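Handout 3 – Candy dishes, portions and what we think we know

Read before the session. Bring your own notes on the Westerberg chapter, and please don't bring only the summary.

The usual claim goes like this: put sweets in a see-through bowl within arm's reach and people eat more of them. It gets repeated in every wellness leaflet I have ever been handed. I'd like us to ask what "reach", "see-through" and "more" mean before we agree with it.

**1. The open bowl**

Wrapped candy in a translucent bowl is the standard setup. You see the colors and the fruit on the wrappers, and you have to untwist something before you eat.
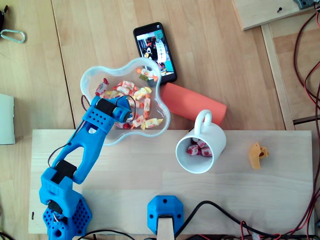 Britt-Marie Kvam objects that the wrapper matters more than the bowl, and that a heap of empty wrappers on the table slows people down better than any lid. She may be right. The Follstead exercise in June didn't separate the two, so it can't settle the matter, though it is quoted as if it did.

**2. What else is on the table**

A desk bowl rarely stands alone. A mug beside it means a drink, and a drink means a pause. A phone lying next to the bowl gives the eyes something else to do. Leaflets treat the bowl as the only thing a person notices. 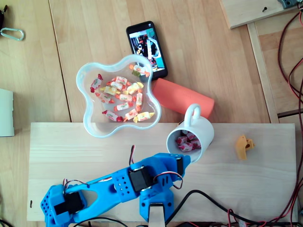

Distraction is supposed to raise intake. Fine, but compared with what? Sitting in front of a bowl with nothing to do is a strange condition too, and I doubt that many of us have ever eaten that way outside a study.

**3. The container it came in**

Shop packaging is missing from most of the reading. A Haribo tub with a bright label and a few candies left inside is also a candy dish, and the slogan says it is for the big and the little ones alike. Does a nearly empty tub invite you to finish it, or to leave the last few?
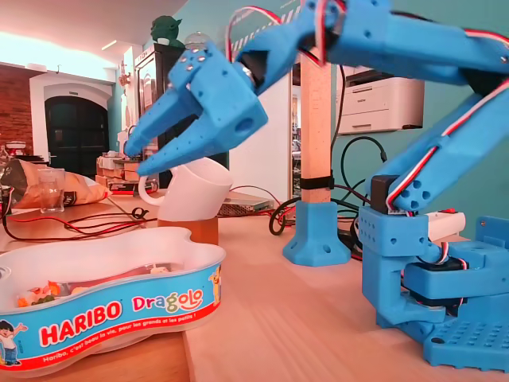 Hermine Hauser's section on "the last piece" is worth the time, but skip her table. It lumps tubs, bags and bowls together – I can't see how.

**For discussion (35 minutes)**

- Pick one claim from the reading and write down what would make you drop it.
- Would your answer change for unwrapped candy?
- Plan a fair test with two containers and one kind of sweet.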